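Robots & Automation > Small Business Packing

Has anyone paid for the Telasside two-arm packing kit?

We pack table grapes in clear clamshells, mostly mixed colors, and a strip of paper goes in with some of them. Trarkico has been pushing their Telasside kit at us since September. Two arms on an aluminum rail, a gripper on each, cameras, and a "learning subscription" at $644 a month on top of the hardware. The sales guy says it will do the paper strips and move the boxes without any special tooling. I have heard that kind of thing before. Does it hold up over a whole shift, or is it a nice demo and then a lot of phone calls?

grapeshed_north
12/04/2026

We had one on trial for 60 days and sent it back. Moving closed boxes was fine once they were lined up. Paper was another story. It would pick up a strip, but getting the strip where we wanted it was hit or miss, and a fan running in the next bay made it worse. Their support people kept telling us it needed more practice runs, nearly 1,000 of them, and we were the ones expected to do the practicing. Ask who pays for those hours before you sign anything.

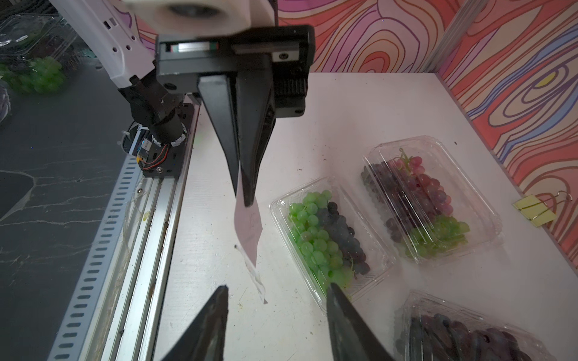 Begum
Line technician, community moderator

A narrow strip held at the top by two black fingertips looks easy until you have to do something with the other end. Paper twists as it hangs, and the second gripper has to meet the loose end wherever it happens to be. Clear lids don't help either. Shiny plastic over dark grapes is hard on a lot of cameras, so I would not take anybody's word for it until I had seen your own boxes run.

What I would ask Trarkico for, in writing:

- A run with your clamshells, green and dark fruit both, on your table height
- The number of failed picks, counted by you
- What happens to the arms if you stop paying the $644
- Price of replacement fingers, and how long they take to ship

I would also watch the cables. If the wires at the wrist hang in a loop, find out what they can snag on. The brochure says "plug and play," and I have yet to see a two-arm setup that was.

If all you need is the strip in the box, get a quote on a plain label dispenser too. Drotedwood sells one. It's dull and it only does one job, but you can fix it with a screwdriver.

boxcar_lou

4 of these at my brother in law's place, he likes them ok. Different product though (candles) so not sure it helps. Don't pay list price.

Tagged: robot arms, grippers, produce packing, buying advice

We use cookies to keep you signed in and to remember your settings. Accept | Manage choices

Contact us | Community rules | Back to top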